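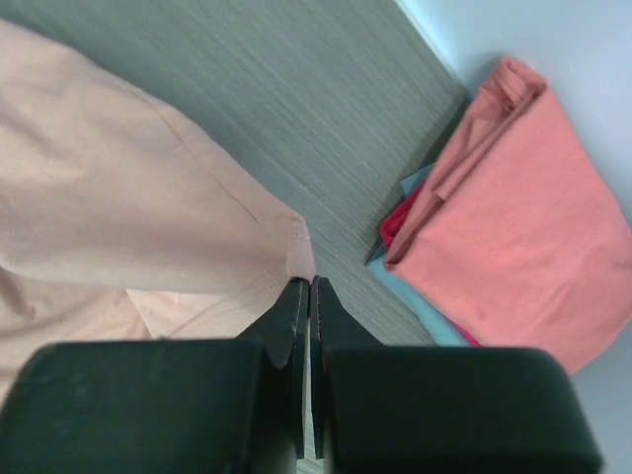
Gripper fingers, nearly closed.

Usus Clothing Exchange – Frequently Asked Questions

What is Usus?

Usus is a clothing exchange in Draltthorpe. You bring in clothes you no longer wear, get points for them, and spend the points on clothes other members have brought in. We handle adult and children's sizes. The exchange is run by Nhi Chu and Sang Hoàng out of the former shoe store on Clevach Street.

Do I have to be a member?

Yes. Membership costs $12 a year per household. You can look around without joining, but points can only go on a member account. We had 397 households at the last renewal in October.

How do points work?

T-shirts, shorts and children's items are one point each. Pants, sweaters and dresses are two. Coats and boots are four. Points stay on your account until you use them or your membership lapses. You can hold up to 100 at a time. We do not sell points or trade them for cash.

What do you accept?

Clean, dry clothing with working zippers and all its buttons. Small signs of wear are fine. We can't take underwear, swimwear, school uniforms with a crest, or anything with a strong smell of smoke or perfume. Bags left outside the door overnight are not credited.

Do things have to be ironed or folded?

No. Everything is shaken out and checked before it goes on a rack. Please don't tie clothes in knots or pack them so tightly that they have to be pried out of the bag.

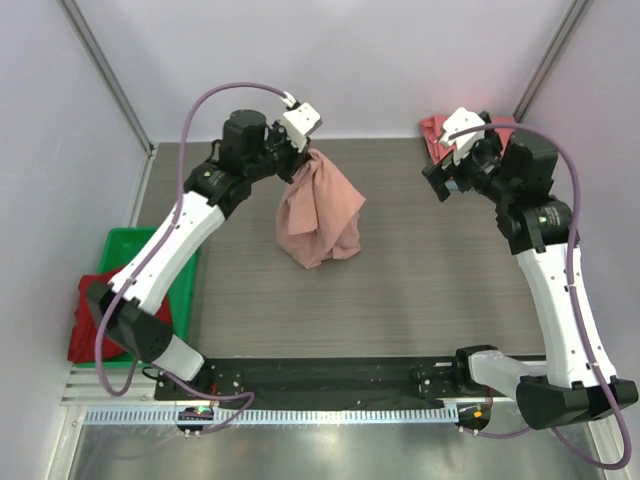
What happens to items you turn down?

You can take them home the same day, or leave them with us for the rag bin. The Srisuk laundry collects the bin on the first of the month and cuts up the cotton for cleaning cloths. Rag bin items earn no points.

How should I wash things before bringing them in?
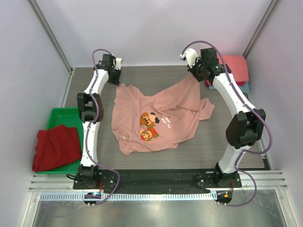
Follow the care label, and skip the fabric softener if you can. Cold water is enough for most everyday clothes. Turn anything with a print inside out first. A T-shirt like the pale pink one, with pixel art and white lettering on the front, should be kept out of a hot dryer, and the iron should never go straight onto the design. Cracked prints are accepted on children's sizes only – adult shirts with cracked prints go to the rag bin.

Can I try things on?

Yes. There are two fitting rooms at the back. The limit is six items at a time on weekends.

Can I return something?

Within two weeks, unwashed and with the tag still on. Your points go back on your account. Coats borrowed under the winter loan plan have their own dates, printed on the loan slip.
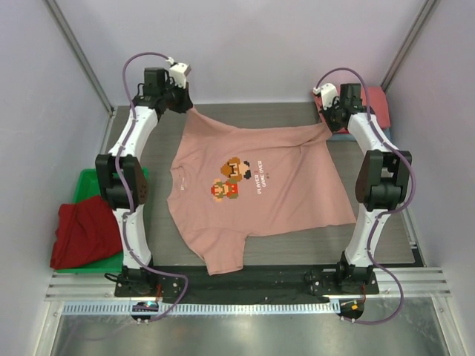

Pink T-shirt, partly flat and partly wrinkled.

I have a lot to bring. Do I need an appointment?

For more than two large bags, yes. Write to the desk and give a rough idea of sizes. Drop-off closes at 4 p.m., an hour before the store does.

Where do I park?

There is a public lot behind the library. The number 117 bus stops across the street.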